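Section 4. Running a Gripper Comparison in the Bin 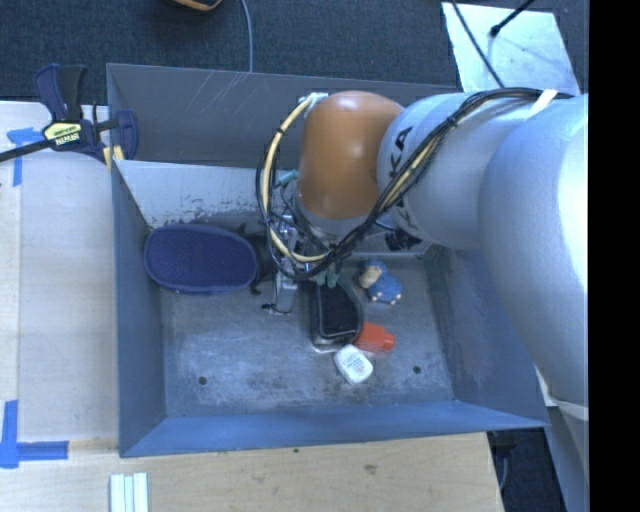
Fig. 4-1. Gripper over the bin, mixed items on the floor, clamp at the upper left corner.

This section covers side-by-side trials of two or more grippers on the same arm. It assumes you have finished Section 3 and that the arm goes where you tell it. If it goes somewhere else, return to Section 3 and take a sandwich.

The procedure was written by Nga Hầu for the Costitz bench and has been trimmed since June, mostly of adjectives. It applies to the Firix two-finger gripper and the Nostier soft-tip gripper. Other grippers will probably work, but the menu names will be wrong and you will have to be brave.

4.1 Before you start

You will need:
Arm with tool plate fitted and cables dressed
Grippers to be compared, each with its own adapter
Open metal bin
Bar clamp
Blue tape
Item set, and the printed item list
Tôn trial software, controller licence active

Cable dressing matters more than most people would like. Leave a loop at the last joint big enough for the wrist to turn both ways. A tight loop will pass every test until the wrist makes its longest turn, and then you will be reading Section 9.

4.2 Fixing the bin

1. Put the bin on the bench and push it up to the tape corners.
2. Fit the bar clamp over the bin's edge with the pad against the metal. Tighten by hand.
3. Push the bin sideways, firmly. If it moves, tighten the clamp and push again.
4. In the Tôn software, open Cell, then Container, and press Teach Corners. Touch off the four corners in the order shown on the screen.
5. Save the container under a name you will recognise next week. "bin_new_final_2" has been taken.

Note: The tape marks are a guide for your eyes. The software knows nothing of them. If the bin has been off the bench for any reason, repeat steps 4 and 5 even when it looks perfectly lined up.

Caution: Keep the clamp handle outside the arm's allowed area. The handle is not in the collision model unless you put it there (Cell, Obstacles, Add Box). It will lose any argument with the arm, but it will take a fingertip with it.

4.3 Choosing and placing items

Use a mixture. A gripper that has only ever met neat boxes has an easy life and will give you flattering numbers. Include something large and rounded, something small with a label, at least one item with a narrow end, and a toy.

6. Place the items by hand, following the layout card. Let some of them touch.
7. Put one item close to a wall. This is where wide fingers come to grief.
8. Press Record Layout. Keep your hands and sleeves out until the tone sounds.

Scratches and stains on the bin floor do not need cleaning off. Small holes in the floor are sometimes picked up as objects. If the software proposes a pick on a hole, mark it as Ignore. Do not let the arm try it "to see".

4.4 Running the trial

9. Fit the first gripper and load its profile. The default closing time is 900 ms; leave it alone for the first run.
10. Set Attempts to 21 and Timeout to 2000 ms.
11. Close the guard and press Start. Stay by the stop button. Tea may be drunk, but on your side of the guard.
12. After each attempt, the software asks for a result: Held, Dropped or Missed. "Nearly" was removed in the last release after heavy use.
13. Put the items back on the layout card positions and press Continue.
14. When the run ends, swap the gripper, load the matching profile and repeat from step 9.

Warning: Always load the profile after changing the gripper. The arm believes whatever length it was last told. Running a long gripper on a short gripper's profile will drive the fingertips into the floor of the bin. The controller will then report fault 597, "Unexpected contact", which is a polite way of putting it.

4.5 Reading the results

Open Reports, then Compare, and tick both runs. Look at the per-item table first and the total second. Two grippers can reach the same total while failing on entirely different objects, and the total will not mention it.

If one gripper scores perfectly, check that the other profile was not loaded by mistake, then check the results were entered by someone who was looking. After that you may believe it.

For fingertip wear and replacement, see Section 7.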